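Moving the household backups off the old drive

The backup drive under the stairs filled up in January, which forced me to look at what was on it. I had been running a nightly full copy of the documents folder and keeping every one. Most of the space held identical files under different dates.

I considered two approaches. The first was a proper archive program with deduplication, which Jhair Flores uses and recommends. The second was plain folders with hard links, where an unchanged file takes up no extra room and can still be opened with any file manager. I chose the second. Restoring from it needs no special software, and I am not the only person in the house who might have to do it.

The script runs at 4 in the morning. It compares the source with the newest snapshot, links what matches and copies what does not. I keep nine daily snapshots and four monthly ones. Anything older is deleted at the end of the run, and only if the copy finished without an error code.
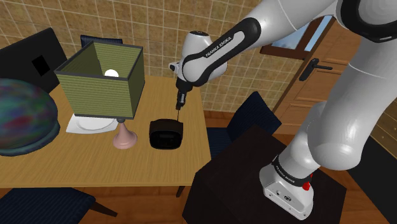

Render of a robot arm over a wooden table.

Large files are the awkward case. A mail archive of 200 MB that gains a single message is copied whole each night. I moved mine to one file per message and the nightly copy dropped below 100 MB. Virtual machine images are excluded altogether and go to a second drive by hand.

Two settings caught me out. The target must be a single file system, or the links fail and everything is copied again. Ownership also has to be preserved, otherwise unchanged files are treated as new. Yurani Cabrera spotted the second one in my log after I had read past it several times.

I have tested a restore of one folder to the laptop, and the checksums matched. A full restore is still to do. I need a spare disk for that, and the old one has started to report bad sectors.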